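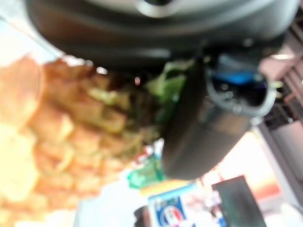
Potberg wrist camera kit, reviewed after a season of collecting

We bought two of the Potberg wrist camera kits to gather manipulation examples, mostly picking things up and putting them somewhere else. The kit is a small camera, a mount that clamps at the wrist, a cable, and a license for the recorder software, which is called Nellen. We have used it since November. I run the collection side, so this review is about what it is like to fill a dataset with it. Other people on the team train the models and would probably write a different review.

Mounting

The clamp goes on with 4 screws and took me less than half an hour the first time. After that it was a ten minute job. The instructions show the camera level with the wrist, but we tilt ours so that more of the finger is in view. The tilt has no marks on it, so if the camera comes off, you are setting the angle by eye when it goes back on. I scratched a line across the bracket and the joint with a scribe, and I use that. A product at this price should have come with a scale or a locking pin.

The clamp itself has held well. One of ours worked a little loose in the first week, and a drop of threadlocker fixed it. Check yours after the first full day.

Picture quality

This is where you should think hard about what you need. The camera is fixed focus and the view is wide. A lot of the picture is the gripper, and that is fine for our purposes, as the model has to learn where its own finger is. The trouble is how soft things get. Food is a good test. With a heap of fried pieces close beside the finger, I can see that it is golden orange and crisp looking, but I can't pick out one piece from the next. The green of a lettuce leaf comes through well. A box or package further off, near the bottom of the view, is easier to make out than anything up close.

For a learning system that might not matter much. Ours did learn to go to the right item by color and rough shape. If your task depends on telling one piece from another in a pile, try the camera on your own objects before you order several.

Strong light is the other weak point. White surfaces go flat and lose all detail when the exposure is on automatic. Fix the exposure in Nellen before you start and write the value down. It goes back to automatic after every restart and gives no warning. We lost most of an afternoon's episodes to that before I made it the first line of our checklist.

Recording with Nellen

Nellen does the basics well. You name a task, press the pedal, do the task, and press the pedal again. Each episode is saved with the arm positions and the video lined up in time. I checked the alignment by tapping the finger on a hard surface and comparing the moment of contact in both, and it was close enough that I stopped worrying about it.

Episodes are grouped into batches of 50. You can't change that number, and you can't reopen a batch once it is closed. If you notice that episode 12 was a bad one after the batch closes, you mark it in the review window and it gets left out on export. That works, but the bad episode still takes up space on the drive.

The review window is the best part of the package. It plays episodes at four times speed, and one key rejects the one you are watching. I can get through a batch over a cup of coffee. Before this we used a recorder from Jestley, which made you open every file on its own, and reviewing took longer than collecting.

Labels are weaker. You get one line of text per episode and a drop-down for success or failure. We wanted a third choice, for when the robot gets there on the second try, since those are useful examples and they don't belong with the clean ones. For now we type "retry" into the text line and sort it out with a script later.

Mixing up the objects

The kit came with a short booklet on planning a collection, and I expected to throw it out. It is decent. The main advice is to change the surroundings more often than you think you need to, and to change one thing at a time so that you can tell later what made the difference. We had been recording everything against the same background for weeks.
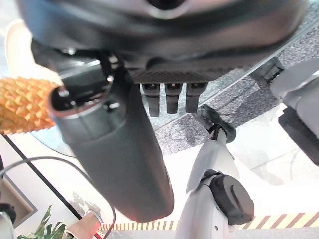
Now we leave everyday things around the work, and the odd shapes have been useful. Spiky or bumpy objects are good to have, as the finger meets them differently each time. Shiny and clear surfaces are worth including too. Our first model treated anything seen through glass as if it could be reached, and it took a few batches with a glass panel in view before that got better. Other robot arms in view are also worth recording if you have them. They take up a good part of the picture, and a model that has never met one may not know what to do with it.

Cables

The supplied cable is too short for a long reach and stiffer than I would like. With the arm stretched out it pulled on the connector, and the video dropped out for a moment each time. Nellen does flag the gap, to be fair. We replaced both cables with softer ones from Dương and the gaps stopped. Leave a loose loop near the joint and tie it down further back.

Support

I wrote to Potberg twice. The question about the bracket angle got a reply the next morning, with a drawing I could print as a template - it should be in the box. The question about exposure resetting has been "passed to the software team" and I have heard nothing more.

Where we are now

We have about 2,000 episodes kept after review, across both kits. Neither camera has failed. The pedal on one has started to stick and needs a second press, so I would keep a spare.

I would buy the kit again for pick and place work, mainly for the review window. I would not buy it for fine assembly or for small parts. Budget for better cables, mark the bracket angle on the first day, and set the exposure by hand every time you start up.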